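Progress report to Asent – April
Trira, novel manuscript (near-future SF), development grant
From: Benjie Malabanan

Sorry for the rush, drafting this between shifts.

Where it's at
Second draft done, 397 pages. Long. Middle section on Skemosau (the orbital seed colony) has been rebuilt from scratch after the reader's report – the memory-graft plot now starts in chapter 8, much earlier than before. Science reads better for it. Still too much lecture in the clinic chapters, working on that.

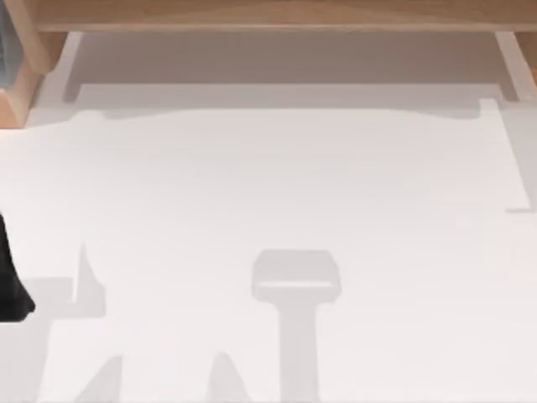

Research
Spent most of the grant's research portion on tissue culture reading and a short course in plant genetics. Kept notes, roughly 1036 of them, mostly useless now but the grafting material went straight in. Interviews with two lab techs finished, transcripts typed up. Third one fell through, won't be rescheduling. Ofori (the ship's mind) no longer talks in numbered statements. Everyone who read it hated that, fair enough.

Changes from the application
Dropped the epilogue. Dropped the glossary too, for now – happy to put it back if the assessors feel strongly. Title unchanged. Narrator is now the colony's vet, not the captain, so anything in the original synopsis about the captain's trial is out of date. New synopsis to folow.

Money
Course fees came in under. Would like to move the leftover to a copy edit, need your okay in writing before I book. Travel line not touched yet.

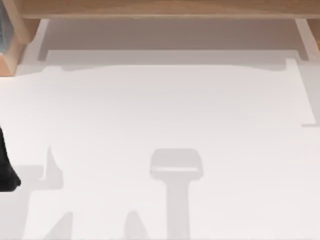
The editor I have in mind does mostly hard SF and has a gap coming up, so a quick answer on that would help. If it's no, I'll do another pass myself and ask the writing group to proof it, slower but doable.

Still to do
Clinic chapters, cut by a third
Fix the airlock timeline, doesnt add up at present
Cover letter and sample for publishers
Receipts – scanned, sending seperately

Next report as per the agreement. Call if anything's missing, mornings best.

Benjie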